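3.2 Nesting bowls and the order people stack them in

I'll admit I got a little obsessed with bowls for this part. We started from the 203 home kitchens in the Wanigasekara survey, and in 16 of them I went back in October just to look at the shelf where the mixing bowls live. Most households owned a graded set once — Skeken and Flirken came up a lot — and then lost a couple and filled in with whatever was on sale. So a "set" in practice is a mixed bunch, and that's what we worked with (see Figure 2).

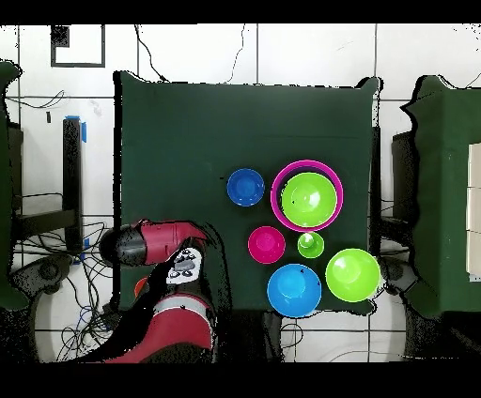
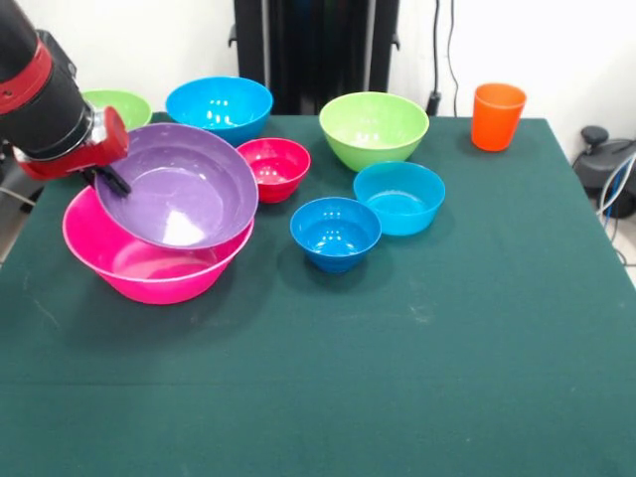 Figure 2. Plastic bowls of mixed sizes and colors on a green cloth.

My own interest is in what I call the lazy nest, where a bowl goes into the first bigger one that's handy and the sizes in between get left out. It saves a move now and costs you two or three later! The lime-green bowl sitting in the big magenta one, in the first picture, is a different case: it nearly fills the bowl it's in, with only a thin ring showing, and I score that as a close fit. A tiny cup-like bowl in the same spot would score as lazy, even though it takes up hardly any room. Protano's shelf index treats both as simply "nested" — I think that throws away the good part, and I kept the two apart in all 700 coded stacks.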